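4.2 Handling small fittings with the Undimer kit

We had rather looked forward to this part of the review, as small plastic fittings are what most workshops of our size would want the Undimer kit for. The maker's handbook suggests starting with plain blocks, and we did so for a morning, but our colleagues at the Bellirdale workshop were keen to see it tried on parts with threads, collars and awkward ends, and so were we.

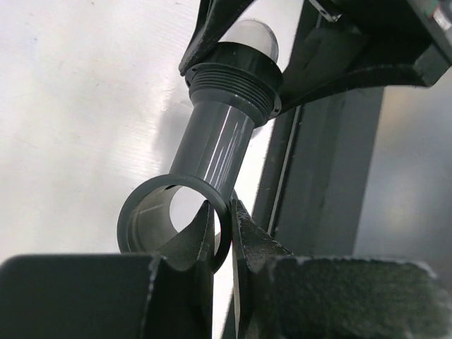 Figure 3. Wrist camera view during the fittings trials: a domed, threaded part with its ring-shaped lower end between the gripper fingers.

Over the whole of November we logged 1,410 grasps, using 12 kinds of fitting, and we kept the factory settings for grip force throughout — tempting as it was to fiddle with them. Changing from one kind of part to the next took us 10 minutes once we had got used to the software, though our first attempts were a good deal slower. The Modton controller, which we had used in our earlier work, asks for fewer steps here, and we would gladly see its teaching menu borrowed for the next release of the Undimer kit.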